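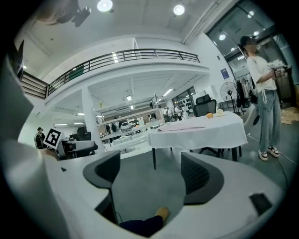 Table with a white cloth and a folded pink cloth, workroom at Dradavel.

Table and Linen Assistants (part-time)

Mundusier — Dradavel workroom
Positions open: 5
Hours: 20 per week
Type: fixed term, with the option to renew
Reports to: Raghavendra Kaimal

About the work

Mundusier sets and clears small tables for breakfasts, tea breaks and private gatherings. We bring the tables, the tablecloths, the small plates and the bread, and we take everything away afterward. The part of the job that guests see is short. Most of the work is done in our workroom in the Qudah building, where cloths are checked and folded, plates are sorted, and new assistants learn how we want a table to look.

We are looking for people who like handling ordinary things carefully and don't mind doing the same task many times in one shift. You do not need restaurant experience. Several of our current assistants came from retail, school kitchens and laundry work, and one had never worked outside the home before.

What you will do

Put tablecloths on tables and straighten them so that the hang is even on the long sides. Most of our cloths are white, and a crooked one shows from the door.

Fold small cloths in the house fold, which is in half, in half again, then smoothed flat with the side of the hand. We will show you. If you fold differently at home you will need to unlearn it for the shift.

Set out small plates, buns, wrapped items and fruit in the places marked on the table sheet for that order. Some clients ask for a fixed layout and some leave it to us.

Clear tables at the end. Food comes off first, then plates, then small cloths, then the tablecloth, which is lifted by the corners toward the middle so crumbs stay inside.

Check every tablecloth for marks before it is folded. A marked cloth goes in the bag for Gristenel, where our laundry is done, with a slip saying where the mark is. Do not rub it and do not fold it in with the clean ones.

Move chairs in and out, sweep under the table, and bring packing cardboard down to the recycling point on the ground floor.

Write down what was used on the order sheet. The sheets are on paper. Please print clearly.

What a shift is like

Shifts are five hours. The first part is usually linen: unpacking what has come back, checking it against the slip, folding and shelving. After that you work in pairs on tables. One person lays, the other reads from the table sheet, and then you switch. There is a paid break in the middle.

The room is shared with other people who are working on their own things, and it can get busy. Keep your bag and coat on the rack and out of the walkways. Look where you step when you are carrying a stack of plates, and ask people to let you pass — they are used to it.

You will be on your feet for most of the shift, apart from folding, which can be done sitting down at the table if you prefer. Folded linen is heavier than it looks. Full bags have to be carried to the elevator, and you may always ask a second person to take the other handle.
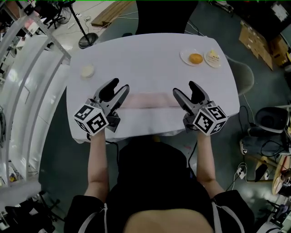
Clearing is harder to learn than laying, according to Yuk-lan Shek, who wanted it said plainly in the ad because people apply expecting to arrange things nicely and are surprised by how much of the shift goes into taking them away again. New assistants tend to start with the cloth because it is the biggest thing on the table, and then they have a bun rolling toward the edge and no free hand. Leave the cloth alone until there is nothing on it, was the advice.

Training covers this in the first week. You will lay and clear the same small table until it feels dull, first with the table sheet and then without it. After that you go out with an experienced pair for two orders before you are put on the schedule yourself.

What we ask for

You must be 18 or over.

You can lift and carry a full linen bag with one other person.

You can read a table sheet in English and ask when something on it is unclear.

You arrive on time. Orders leave the workroom at a set hour, and a pair cannot leave with one person.

You are willing to have your hands washed and nails short. Rings with stones have to come off for linen work, as they catch the cloth. Plain bands are fine.

You can work at least one early morning a week. Early means a start at 6:30.

Useful but not required: a food handler's card, a driver's license, experience with ironing or steam pressing. If you don't have the food handler's card we will sign you up for the course and pay the fee once you start.

Clothing

There is no uniform in the workroom. Wear closed shoes you can stand in and a top with sleeves that stay out of the food. Caps are fine. For orders at a client's place we lend you a plain apron, which you leave with us at the end of the day.

Pay and terms

Assistants are paid by the hour, every two weeks. The rate is the same for workroom time, travel between orders and time at the client's place. Training hours are paid in full. The rate for this intake is on the sheet attached to the application form, and Sudheer Lobo can tell you over the phone if you would like to know before applying.

The schedule is posted two weeks ahead. You may swap shifts with another assistant as long as both names are changed on the posted schedule before noon the day before. If you are sick, call. Please do not send word through someone else on the shift.

Bread and fruit that have been out on a table are not resold. What is still good at the end of a shift can be eaten on the break or taken home. Wrapped items go back in the bin they came from if the wrapping is closed.

How to apply

Fill in the application form, which you can pick up at the front desk in the Qudah building or ask us to mail to you. There are two pages. The second page asks for the days and hours you can work, and we look at that page first, so please complete it even if your hours may change.

You don't need to send a resume. If you have one you may attach it. We do ask for the name of one person who has worked with you in any setting, paid or unpaid, and a phone number for that person.

Forms must reach us by 2020-02-16. The front desk is closed that day, but the mail slot to the left of the door is open and is emptied the next morning. Forms found in it then count as on time.

If you applied in November and were placed on the waiting list, you do not need to fill in a new form. Call to confirm that you are still interested and that your phone number is the same.

The tryout

Everyone whose hours fit the schedule is invited to a tryout in room 242. It takes less than an hour and is paid as one hour. You will be asked to put a cloth on a table, fold a few small cloths, set out plates and food from a table sheet, and clear it all again. Vignesh Namboodiri runs the tryouts and will show you each step once before you do it. Speed is not looked at. You may start over if you want to.

Please tell us ahead of time if you need a chair, a lower table or anything else to do the tryout comfortably. We can also arrange for gloves if you have a skin condition or an allergy to flour.

Results are given by phone within a week, to those who got a place and to those who did not.

Questions

Questions about pay and hours: Sudheer Lobo, front desk, mornings.
Questions about the tryout: Vignesh Namboodiri.
Questions about linen work and the laundry slips: Theerawat Rojanasak, in the workroom most afternoons. Knock loudly, the fan is often on.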